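The Closing Statement
News from the Prasterau legal clinic, June

The Clulico matter is over

Regular readers will remember Clulico, the home-loan outfit that ran its whole business from a mailbox and a very nice letterhead. For anyone who joined us recently: the firm offered to refinance older homeowners at a rate no bank would touch, collected the fees up front, and registered second mortgages the owners had never heard of. It used the same notary stamp every time. The notary had retired to a houseboat and was surprised to learn how busy he'd been.

The director pleaded guilty this spring to 3 counts of fraud and was sentenced to 40 months, with restitution to follow. "To follow" is the court's phrase. We have asked what it's following and how closely.

Maj-Britt Vik, who handled the file on our side, would like it known that she was right about the stamp.
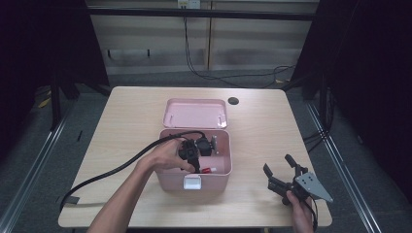

Original documents are what won it. The judge gave a good deal of weight to the homeowners who had kept their signed pages, envelopes included, and rather less to the ones who remembered things vividly. So please pick one place for your mortgage papers and leave them there. A fireproof safe is lovely if you have that kind of money. A pink plastic box with a hinged lid and a latch on the front will do the job too, and you'll certainly be able to find it. Put in the loan agreement, the payout statement, any letter that made you feel uneasy, and the name of whoever phoned. Tax receipts can go somewhere else. We have read enough of them.

The Ivanov appeal, by contrast, is going nowhere at the usual speed. The lender's lawyers asked for 8 more weeks to find a file they had earlier told the court didn't exist. They got them. Mrs. Ivanov has taken this better than we have and has started bringing her knitting. Her next hearing is at 2 in the afternoon, in the small courtroom with the radiator, and supporters are welcome if they can sit quietly and dress in layers.

If you dealt with Clulico and haven't filed a restitution claim, do it now. The form is long and asks for your name on every page, including the page that is otherwise blank. Send copies and keep the originals. Don't mend a torn page before we've seen it, either. One client repaired his so lovingly that the date was lost under the join.
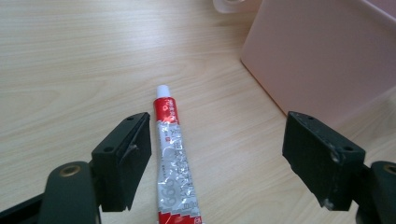 Skarkimis is at it again

A company calling itself Skarkimis has been leaving cards in doors along the east side, offering a "free title health check." Your title is not unwell. If you've already phoned them, bring the card in and tell us what you signed. Our counter opens at 8, and the coffee is free, which is the fairest thing that can be said of it.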